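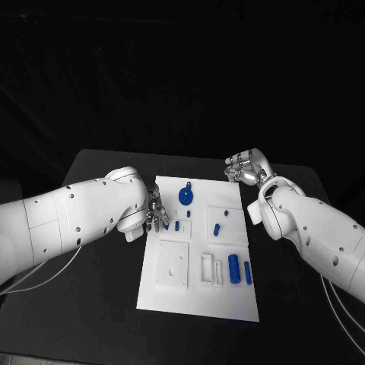

According to one Trekham buyer, the Skarnura cloth needed two washes before it lay flat, and has kept its shape since.

Skarnura blackout lining, by Zelline

Woven polyester with a coated back. Sold by the metre from a 207 cm roll. Weight 200 g per square metre. Cut lengths are not returnable.

Allow 14 cm for the bottom hem and join widths with a plain seam. Use a fine needle; pin holes in the coating do not close. Wash at 30 degrees, no spin. Cool iron on the uncoated side only.

Full rolls hold 50 m and ship from the Valentini warehouse.

14 shares
2 comments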